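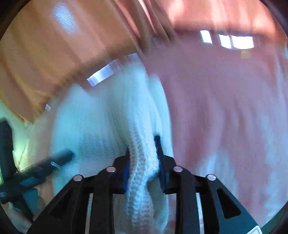
*Figure 1. White knit, ribbed stitch.*

# Why Do Sweaters Pill? A Term Project on Knitwear and Wear

Doğukan Karakaya
Saturday, October 1, 2022

I picked this topic after my favorite sweater grew a whole field of fuzz balls under the arms in one winter (and my cousin's, bought the same week, hardly had any!). Those little balls are called pills. They form when loose fiber ends work their way out of the yarn, rub against something, and tangle into a knot that stays anchored to the fabric by a few fibers.

## What I wanted to find out

My main question was whether the fiber or the stitch matters more. Most shopping advice talks only about fiber, so I was really curious about the stitch side. I also wanted to see if washing inside out helps, which my grandmother swears by.

## Method

I knitted 8 swatches, four in wool and four in acrylic. Within each fiber, two were plain stockinette and two were ribbed. The yarn came from Temton, a small shop in Skeltholm, and I used the same needles for everything. My tension got better as I went along, so the first wool swatch is looser than the rest. I should have thrown it out and started over, but I had run out of that yarn.

Each swatch was rubbed against a piece of denim, 100 strokes at a time, with a wooden block on top to keep the pressure even. I stopped after every set, counted the pills in a marked square, and wrote the number down. Counting pills is slow! By the end of the project I had counted 1051 of them, all swatches and all sets together.

## Results

Acrylic pilled more than wool in both stitches, and its pills hung on. On the wool, quite a few pills broke off by themselves between sets, so the count sometimes went down. I had not expected that at all, and it was my favorite part of the whole project.

Ribbing did better than stockinette in wool. In acrylic I couldn't see a clear difference. The loose first swatch was the worst of the wool ones, which fits with what Aksoy writes in the class reader about slack yarn letting fibers slip out more easily.

The washing test was less of a success. I only had time for one wash of each swatch, and a flat swatch has no real inside, so I sewed them into little pouches. Two pouches came open in the machine. I left those results out of the tables.

## Next time

I would love to try cotton, and a blend such as the Drolia yarn our teacher showed us in March. I would also make bigger swatches, 25 stitches wide was too narrow once the edges curled.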